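Setting a stain in a cotton tablecloth before washing

Updated 6th June

Printed and dyed cotton cloths lose colour at the fold lines first, usually from washing too hot. The method below suits plain-weave cotton up to 700 grams in dry weight. Heavier cloths need a second rinse.

1. Test the dye. Press a damp white rag on the hem for 3 minutes. If colour transfers, wash the cloth alone.

2. Treat tea, coffee and juice with cold water from the reverse side. Grease needs washing-up liquid, worked in with a fingertip and left for 10 minutes.
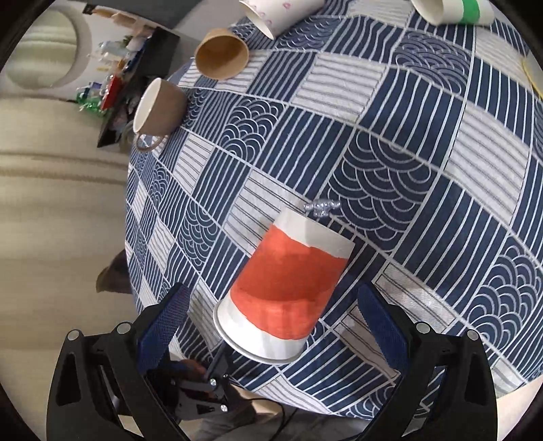 3. Wash at 30 degrees on a short cycle with a liquid detergent. Powder can leave pale specks on dark blues – dissolve it first if you have nothing else.

4. Dry flat or over two lines, out of direct sun. Iron on the reverse while still slightly damp.

Do not tumble dry until the mark has gone, as heat will fix whatever remains. Repeat step 2 instead.

Malou Dalsgaard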